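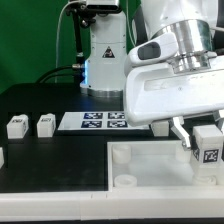
Start the wreath procession before the anthem and you lose half the hall, Sólveig Ketilsson wrote on the last edition of this guide, and she asked for the order to be changed. It has been changed. Section 4 now puts the anthem first and the procession second. Discard older copies.

## 4. Setting up the Elamen Day assembly

This section covers the main hall at Dunside University. For the evening concert, see Section 5. For the student essay readings in Room 901, see Section 6.

### 4.1 The day before

1. Collect the hall key from the front office and sign the key book.
2. Set out 600 chairs, with one center aisle and two side aisles. The center aisle must be wide enough for two people walking side by side.
3. Put reserved cards on the first two rows. The left side is for guests and speakers. The right side is for the choir.
4. Place the lectern to the left of the stage as seen from the seats.
5. Hang the national flag on the left and the university flag on the right. Check that both hang at the same height.
6. Leave 100 printed programs on the table inside the main doors. Ushers carry the rest.

**Note:** The long-form program, with the full text of the poems, is no longer printed. Post it on the university website by noon the day before.

**Caution:** Do not tape anything to the stage floor. Use the rubber floor markers kept in the left wing.

### 4.2 Sound check

1. Turn on the mixer before the amplifiers.
2. Test the lectern microphone with a person speaking from it at normal volume.
3. Test both choir microphones with at least four singers.
4. Play the first 30 seconds of the anthem recording, even if the choir is singing live. Keep it cued as a backup.
5. Write the final levels on the card taped inside the mixer lid.

If the lectern microphone hums, move its cable away from the stage lighting cable and test again. If the hum continues, switch to the handheld.

### 4.3 Order of the assembly

1. Doors open 40 minutes before the start.
2. Guests and speakers are seated.
3. Anthem. Everyone stands.
4. Wreath procession up the center aisle. The audience stays standing until the wreath is on its stand.
5. Rector's address.
6. History lecture, no longer than 15 minutes.
7. Poems, read by students from each department.
8. Choir.
9. Closing words and the walk to the Skiltlow memorial.

**Note:** Give each student reader a printed copy of the poem in large type. Phones are not to be used at the lectern.

**Caution:** With over 2000 people on the walk in a good year, the side gate is too narrow. Use the main gate only, and have both halves open before the closing words begin.

### 4.4 After the assembly

1. Turn off the amplifiers, then the mixer.
2. Take down the flags, fold them and return them to the cabinet. They must not stay up overnight.
3. Stack the chairs in tens along the back wall.
4. Return the key and sign the book again.

Send corrections to this section to Leif Thoroddsen before the end of June.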